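Haltar Round Tablecloth, teal
Item 3735

Table linen > Round > Haltar

I'll admit I have a favorite in this shop, and it's the Haltar. I've sold tablecloths for long enough to get a bit bored with them, and then Solveig Nygård sent me a sample of this one and I put it on my own kitchen table and never sent it back (sorry, Solveig!). It's a plain cloth with a soft hand, a narrow hem and a simple border, so it goes with whatever dishes you already own.

The color is the thing people write to me about. On a gray morning it's closer to blue, and by the time the lamps are on at supper it has gone greener. If you're trying to match it to curtains, please order a swatch first. They're free and I mail them out every afternoon at three.

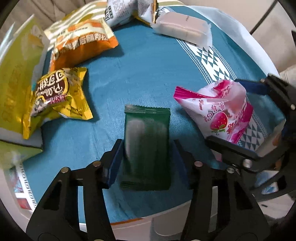 Round cloths are fussier to buy than square ones, and the drop is where most people go wrong. Measure straight across the table at the widest point, decide how far you want the cloth to hang, then add that twice. For everyday meals I like a short drop that stays out of everybody's lap. For a party, go longer. Elsie Kershaw bought hers long enough to brush the floor and keeps her board games under there, and I've been jealous of that idea ever since.

It comes in a small, a medium and a large. The medium is the one most folks want. If your table has a leaf that turns it into an oval, skip this and look at the Sundqvist instead, it's cut for that and comes in the same teal.

Washing

Warm wash, with like colors the first time or two. Tumble on low or hang it over a door. I pull mine out while it's still a little damp and smooth it right onto the table, and I haven't ironed it since May. Grease is the one to watch: dab on dish soap, leave it ten minutes, then wash as usual. Chip crumbs just shake off out the back door.

No bleach, please. I tried it on an offcut and got a sad yellow patch.

What you all use it for

I asked in the newsletter and got a whole pile of answers. Card nights, mostly! Also a baby shower, a puppet theater, and Ingegerd Rustad's snack table for her book group, where there is apparently a lot more snacking than reading. My advice for a snack table is to leave the bowls in the cupboard and put out little wrapped things people can grab and take home, plus one or two bigger bags to open and pass around.
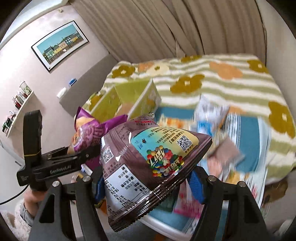 Shipping and returns

Orders go out from Soststead within 2 working days, folded in tissue. If you don't like it, send it back unwashed and I'll refund you, no form to fill in. Just put a note in with your order number.

Goes well with

Skonik napkins, set of four, item 1207
Sundqvist oval cloth, teal, item 571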